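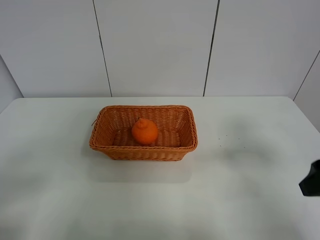

Learning to hear an odd meter

Farhad Rashti
January 20, 2020
4 min read

I played guitar for 24 years before I could clap along to a song in seven. I knew what seven was on paper. If somebody put the sheet in front of me I could count it, but by the second verse I was always half a beat behind and guessing.

What changed was a dance class. My neighbor Zlatko Gashi runs a Balkan music night at Plevby, a small hall over a tire shop, and last July he asked if I would fill in on rhythm guitar. His usual player had moved away. I said yes before asking what was on the list. There were 32 tunes on it and I could have played maybe a handful of them without embarrassing myself.

The first thing Zlatko told me was to stop counting to seven. He said dancers don't count to seven, they feel three beats, and one of the three is longer than the others. So you get long, short, short, or short, short, long, depending on the dance. He had me walk across the floor that way with no instrument. Long step, quick, quick. It felt like walking with a stone in one shoe. After ten minutes or so it stopped feeling like that and I could talk while I did it.

Then he gave me the guitar back and I lost it again right away. My right hand wants to go down and up evenly, and with seven eighth notes you end one bar on a downstroke and have to start the next one on a downstroke too. I tried letting the strokes alternate straight through, so every other bar started on an up. Some people can do this. I can't, the accents come out in the wrong place. What worked for me was down-up-down, down-up, down-up, with the hand coming back up silently in the long beat. I practiced that on muted strings for a couple of weeks before I put any chords to it.

I used a metronome at first, an old Maruyama wind-up I have had since school, but it isn't much help for this. If it ticks every eighth note it is too busy, and it can't tick unevenly. I ended up recording Zlatko hitting a frame drum for a few minutes at a slow tempo and playing along to that on a loop. The recording is bad and there is a truck backing up in the middle of it. I still use it.

Nine came next. In the dances we play it is three short beats and a long one at the end, so two, two, two, three. I found it easier than seven, maybe because the long beat at the end gives you somewhere to breathe. Eleven I can do at a medium speed. At full speed I drop out and play only the first beat of each bar, and Zlatko says that is fine and the clarinet player prefers it.

A few things about listening. I spent too long on big polished recordings where the drums are mixed low and everybody is showing off. Wedding recordings are better for learning. The band has to keep people dancing, so the beat is plain and they stay on one tune for a long time. There is a trio called Esotix that plays a lot of these tunes slowly, with just accordion, bass and drum, and I got more out of their second album than out of the book I bought.

I did the July night and have done most of them since. I still have three tunes I fake my way through, including one where the meter changes in the middle and I watch the bass player's foot. Next I want to work on the slow songs, where the long beat gets stretched and nobody agrees by how much. Zlatko has promised me a cassette of his uncle singing some of them, if he can find a machine that plays it.

Contact | © 2020 Farhad Rashti | Back to top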